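Home | Diary | The Animals | Garden | Links | Contact

Search this diary Enter keywords Go

26th August

The tortoise is missing again. I say "again" as if this were a hobby of his, and I suppose by now it is. His name is Wulen, he is the size of a soup bowl, and his top speed would embarrass a glacier. All the same, I went in to answer the phone, talked for as long as it takes to turn down a new gas supplier, and came out to a pen with no tortoise in it.

I did the usual tour. Under the rhubarb, behind the water butt, along the fence where he likes to push at the same board every morning as though it might have had a change of heart overnight. Nothing. Radden, the older of the two dogs, came along to help, meaning he sat down on the spot I most wanted to search and sighed. Valentini watched from the kitchen step. She was sold to me as a working terrier and has been looking for work ever since, provided it's indoors.

The vet in town weighed Wulen in spring and he came in at 3536 grams, a number I was asked to write down and have now written down in four places. She was pleased with it. She was less pleased with the state of his beak, which needs a trim, and I was less pleased with the bill. I've put 100 dollars in the jar marked ROOF toward it. The roof will have to wait its turn behind a reptile.

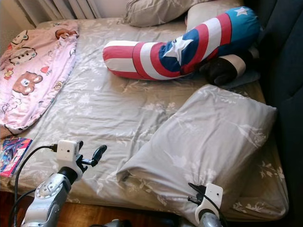
How do you find a tortoise that has gone missing in the yard?

Start at the edges and wait for the sun, because he'll have followed a fence or a wall until he hit something he couldn't climb, and he'll come out to warm up sooner or later.

I wrote that on the back of an envelope after the last escape and stuck it to the fridge, and it's still good advice, though it takes no account of clouds. We had cloud until past lunch. I sat in the folding chair with a book about hedgehogs and read the same page 2 times. A hedgehog, the book says, can cover a good mile or more in one night. I thought about that for a while and then went and checked the road.

Late in the afternoon the sun got through and so did he, out of the long grass by the compost, with a dandelion leaf stuck to his chin. He'd gone maybe fifteen feet. I had walked past him all day. Radden must have known, because he wagged once and went back to sleep.

The board in the fence is now nailed, and there's a row of bricks along the low side of the pen. I bought the bricks from Zutis, the salvage yard by the old depot, where they have roughly 3000 of them and would like you to take more than you came for. I came home with enough for the pen and a chimney pot I have no use for. Wulen walked the length of the bricks before supper, stopped at the corner, and began pushing.

Beak trim is booked. Must get him settled in good time before November, when he goes into his box in the garage fridge and I get a few months off. Also must buy dog food.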